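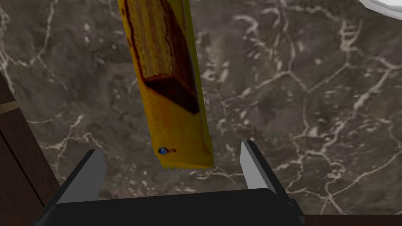
Grumetti Kitchen Pack, my honest review

I've had the Grumetti Kitchen Pack for the Skomow simulator since June, and I still open it most evenings (my poor laptop!). You get a furnished kitchen, a two-armed robot and 300 groceries and bits of household stuff to pick up, plus 112 ready-made tasks if you don't fancy writing your own.

The wrist cameras are my favourite part. You see the marble, the fingers and the crimped end of a wrapper right up close, and lining up a grasp from there is a lovely fiddly job.
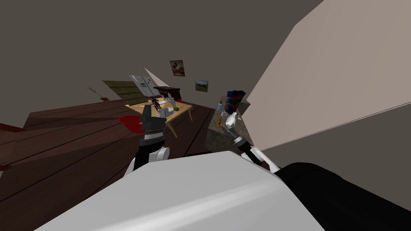

Head camera view, with the table and fridge beyond the two arms.

Swapping between views takes one key. The head camera tilts further than I expected, so have a play with the neck settings before you record anything. I saved 1,205 runs before I found the reset button for it, silly me. 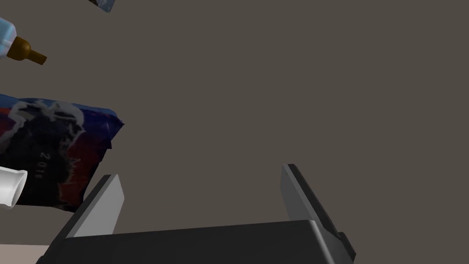

Wrist camera, gripper open, snack bag and squeeze bottle to the left.

Packaging textures are good, even small print on the bags. My grumble is the loading time, and the manual is thin on gripper settings. Vinzenz Hubmann's notes on the Jarkarton forum got me through that bit.

Works with: Skomow, Magalhães add-on optional
Licence: 5 seats
My score: a happy four stars
Reviewed Jan 16, 2022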